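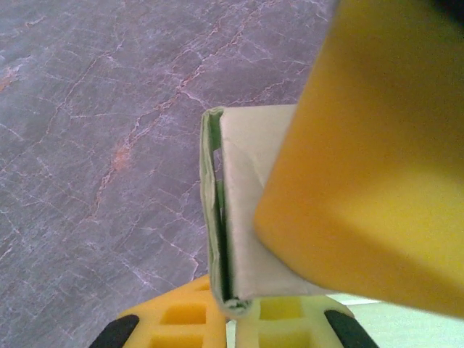

Timo Stöcker asks whether a beech hedge that has been left to itself for several years can be brought back to a sensible height without killing it, and whether the whole job has to be done in one visit. Both points come up often enough that we have placed them first on this page.

Hedge Cutting and Reduction: Frequently Asked Questions

Kramer Hedge Care provides trimming, reduction and removal of garden and boundary hedges throughout Diddale and the surrounding villages. The answers on this page apply to domestic customers. Managing agents, schools and parish councils should ask the office for the separate contract terms.

Can an overgrown beech hedge be reduced?

Yes. Beech, hornbeam, hawthorn, holly and yew all respond to hard cutting, provided the plants are healthy at the outset. For beech and hornbeam we recommend that the work is carried out in late winter, while the hedge is dormant, and that it is spread over more than one season. In the first winter we reduce the top and one face. The second face is left until the first has produced strong new growth, which normally means the following winter, although a hedge on thin or dry soil may need longer. Customers should expect the cut face to look bare until early summer.

Can the same be done with conifers?

In most cases, no. Leyland cypress, Lawson cypress and most other conifers do not grow again from old brown wood. The height can be lowered, but the sides may only be trimmed within the green growth. If a conifer hedge has become too wide for its position, our surveyor will explain the choice between leaving the width as it is and removing the hedge altogether. Yew is the exception and may be cut back hard.

When is the best time for a routine trim?

Formal evergreen hedges such as box, privet and laurel are usually trimmed in late summer, with a lighter cut earlier in the year where a sharp outline is wanted. Beech and hornbeam are trimmed once, in August. Flowering hedges are cut after the flowers have faded. Laurel is cut with hand tools on request, as powered cutters leave torn leaves that turn brown at the edges. Hand cutting takes considerably longer and is priced accordingly.

Will you cut during the bird nesting season?

It is an offence to damage or destroy the nest of a wild bird intentionally while it is in use or being built. The main nesting season is generally taken to run from March to the end of August, though some species nest outside it. Our staff check every hedge before starting work, whatever the month. Where an active nest is found, work on that hedge will stop and a new appointment will be offered at no charge. Heavy reductions are not booked in the main season. We ask customers not to disturb the hedge themselves in order to look for nests beforehand.

Do I need permission to cut or remove my hedge?

Most garden hedges may be cut without permission. You should check with your local planning authority if your property is in a conservation area, if there are trees growing within the hedge, or if the planning consent for your house includes a condition about the boundary planting. Older deeds and covenants sometimes require a hedge to be kept. Some countryside hedgerows are protected by separate regulations, but these do not apply to a hedge within or marking the boundary of a private garden. Responsibility for obtaining any consent rests with the owner, and we will ask for a copy before work begins.

The hedge belongs to my neighbour. Can you cut my side?

You are generally entitled to cut back growth that overhangs your property, as far as the boundary line and no further. The cuttings remain your neighbour's property and should be offered back before they are taken away. We will not lower the top of a shared or neighbouring hedge without written agreement from the owner. Where the position of the boundary is in dispute, we will not start until the matter has been settled between the parties. We are unable to advise on who is in the right.

What if my neighbour will not deal with a tall evergreen hedge?

Please speak to your neighbour first, and keep a note of what was said and any letters exchanged. Local councils have powers to consider complaints about high evergreen hedges, but they expect residents to have tried to settle the matter between themselves and they may charge a fee. We are willing to survey the hedge for both households together and to provide a single quotation that can be divided as they wish.

How is the price worked out?

A surveyor visits to measure the length, height and depth of the hedge and to look at access. The quotation then takes account of the species, the amount of growth to be removed, the equipment required and the disposal of waste. There is no charge for the visit. Each quotation is valid for 26 days, after which a fresh one can be issued on request. We do not give firm prices from photographs, although they are helpful when arranging the survey.

Do you offer a regular maintenance plan?

Yes. The Grorkisitz Plan covers routine trimming of the hedges listed in the agreement, with removal of cuttings included. Visits are arranged by the office and confirmed in writing. The plan does not include reductions, the replacement of dead plants, or hedges added to the garden after the agreement was signed. It may be ended by either side on 21 days' notice. Customers moving house may transfer the plan to the new owner, subject to a new survey if the hedges have changed.

What happens to the cuttings?

Cuttings are chipped and taken to our yard for composting unless you ask to keep them. Chippings left with you should be stored in a heap for six months before being spread around young plants. Yew clippings are always removed if there is livestock nearby, and customers with horses or other grazing animals next to the garden are asked to say so when booking. Box clippings showing signs of blight are bagged and kept apart from other material.

What do I need to do before you arrive?

Please move garden furniture, pots and toys away from both sides of the hedge and unlock any gates. If the far side can only be reached from a neighbouring garden, you will need to obtain the neighbour's permission in advance. Tell us about any wires, pipes, lighting or fencing hidden in the hedge. We cannot accept liability for damage to concealed items that were not mentioned. Pets should be kept indoors until the team has left.

You do not need to be at home, provided that access is available and the quotation has been signed.

What happens in bad weather?

Light rain does not normally prevent work. In high winds or on frozen ground the team leader may postpone the visit, and the office will telephone with a new time. The decision is made by 7.30 am where possible.

How do I pay, and what if I am not satisfied?

An invoice is sent when the work is complete, and payment is due within 22 days by bank transfer or card. No deposit is required for trimming. A deposit may be requested for large reductions and removals, and will be shown on the quotation. Any concern about the standard of work should be reported to the office before the invoice falls due, so that a surveyor can return to inspect the hedge.

Further questions may be sent using the enquiry form or raised with the surveyor at the time of the visit.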